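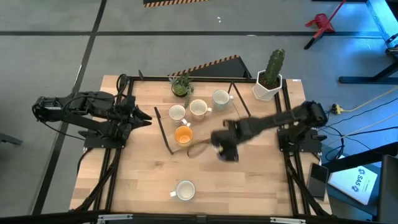
Storing and Setting Out Mugs in a Shared Kitchen
Student project report, Department of Interior and Product Studies, Hovow College

1. Background

The ground-floor kitchen in the Mament building is used by students and teaching staff throughout the day. Mugs are kept in a single wall cupboard, where they are stacked two high on a fixed shelf. Users had reported chipped rims and difficulty in reaching the mugs at the back. The project set out to establish whether an open wooden board, placed on the worktop, would be a better place to keep the mugs in daily use.

The work was carried out in the spring term as part of the second-year module on domestic objects. The module allows a budget for materials, and the cost of the board was met from it.

2. The mugs

The kitchen's stock has been built up over several years and does not form a set. For the purposes of the project, a small number of differing mugs was selected. These included a white speckled mug, a cream-coloured mug, a pale mint-green mug with a light rim, a mug with a bright orange interior and a plain white mug with a small handle. The variety was considered useful, as a board that suited only one shape would have been of little value to the kitchen.

Each mug was measured at the rim, at the base and across the handle. The handle proved to be the most important measurement. Two mugs of similar diameter may need very different amounts of room, depending on the direction in which their handles point.

3. Design of the board

Three layouts were drawn before any material was cut. The first placed the mugs in a straight row, the second in two staggered rows, and the third left the position of each mug to the user. The third layout was chosen after discussion with kitchen users, who did not wish to return each mug to a marked place.

The board was made from a light-coloured wood, and its surface was finished with Flollness oil in two thin coats. Its length was fixed at 1000 mm to match the clear space beside the sink. Small pads were fitted underneath to prevent it from sliding.

4. Trial

The board remained in the kitchen for 23 working days. Users were asked to take mugs from the board and to return them there after washing. A notice on the cupboard door explained the arrangement. The positions of the mugs were sketched at 9 am and again at 4 pm.

In the morning sketches the mugs were generally well spaced, with handles turned outwards. By the afternoon they had drawn together towards the end nearest the sink, and one or two had usually been left on the open worktop. Setting the board at an angle to the wall improved matters, as the far end could then be reached without leaning over the sink.

No new chips were recorded during the trial. The period was short, however, and this result should be treated with caution.

5. Recommendations

It is recommended that the board be kept in use and set at an angle. The wall cupboard should be retained for spare mugs, stacked one high only. A second board, narrower than the first, could be made for the Tatlı common room, where the worktop is shallower. Further work should consider how the oiled surface stands up to regular cleaning.

The measured drawings and the daily sketches are held in the department office under project number 3717.

Contact the department office | © Hovow College | Back to top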